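Iltov Laboratory Managers' Forum
Policy and Procurement

Thread: Single-use plastic reduction targets and the teaching labs

hkapoor_facilities
The Dalalcombe campus has been asked to submit a plan for reducing single-use plastic in its undergraduate teaching laboratories. The draft circulated to department heads proposes that disposable tubes be replaced with reusable glass wherever the protocol permits. I would be grateful for comments from members whose institutions have already adopted such a policy, particularly on washing capacity and breakage. We currently purchase 4,000 tubes per term for the introductory courses.

Hazel Kapoor
Facilities and Compliance

wedurbridge_stores
Our department moved to glass for introductory chemistry two years ago and retained plastic for all biology sections. The chemistry change has been satisfactory. Breakage in the first term was higher than we had planned for, and we were obliged to place a second order in the middle of the teaching period. The washing schedule required one additional part-time position, which was not included in the original proposal. I would recommend that any plan submitted to your administration state the labor cost on the first page.

benchcoordinator7
I must respectfully disagree with the premise of the draft. Tubes are the most visible item on the bench, and for that reason they attract attention that would be better directed at gloves, pipette tips and outer packaging. When our office weighed a full week of waste from the teaching floor, tubes were a minor share of the total. A policy that begins with tubes will satisfy a reporting requirement and change very little.

s_saha
The previous comment is fair with respect to weight. It does not address disposal charges, which at our site are set by container and by waste category. Tubes that have held biological material leave the building as regulated waste, and they are mostly air. They fill a container long before they add any weight to it.

I would also ask members to consider racks and storage in the same plan. A change of tube diameter makes existing racks unusable, and that expense is commonly omitted. We replaced 204 racks following a change of supplier, all of them within a single budget year.

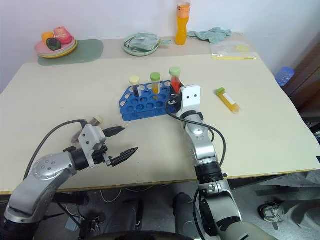
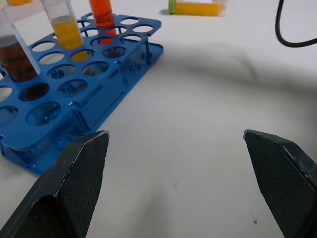

My recommendation to Ms. Kapoor is therefore to settle the diameter first, confirm that it suits the centrifuge adapters and the drying cabinets, and only then request quotations. Suppliers will offer a favorable price on tubes of an uncommon size. The offer should be declined.

Sabina Saha
Teaching Laboratory Services

wedurbridge_stores
I concur on the matter of diameter. Caps should be treated in the same manner. Our glass tubes arrived with caps that could not be autoclaved, and the order had to be amended.

benchcoordinator7
Ms. Saha's point regarding disposal charges is accepted. Our waste is billed by weight, and I had assumed the same arrangement elsewhere. I maintain my objection to the order of priorities. Gloves are changed several times in one session, often without need, and a short instruction to students at the start of term costs nothing.

hkapoor_facilities
Thank you for these responses. Our contract is billed by container, so the second view applies more closely to Dalalcombe. I will add glove use to the plan as a separate item. May I ask whether any member has figures for water and energy use in washing? Our sustainability office has requested them — the draft contains none.

quietautoclave
We metered our glassware washer for one term at the request of the dean. Part-filled loads accounted for most of the use, and the results improved once sections were scheduled so that racks from morning and afternoon classes could be washed together. I would caution against quoting figures from another institution. Machine age and water temperature differ too widely for the comparison to be useful.

s_saha
I support that caution. A meter can be borrowed from most facilities departments, and one month of readings will be more persuasive than any published estimate.

hkapoor_facilities
A meter has been requested and should be installed by June. The draft plan will be amended to cover diameter, caps, racks and labor, and the revised text will be posted in this thread for comment. The tube policy will be limited to chemistry sections in the first year.

benchcoordinator7
That limitation is sensible. I would still prefer to see gloves listed first.

Reader comments (2)

Paul
We are preparing a similar plan for a smaller college with 7 teaching rooms. The remarks on billing were helpful. Has anyone negotiated a change from container to weight?

labtech_evenings
Please consider the evening sections when scheduling the washer. Ours finish after the stores have closed and the racks remain on the bench until morning.

This site uses cookies to keep you signed in and to remember your display settings. By continuing to use the forum, you accept our cookie policy.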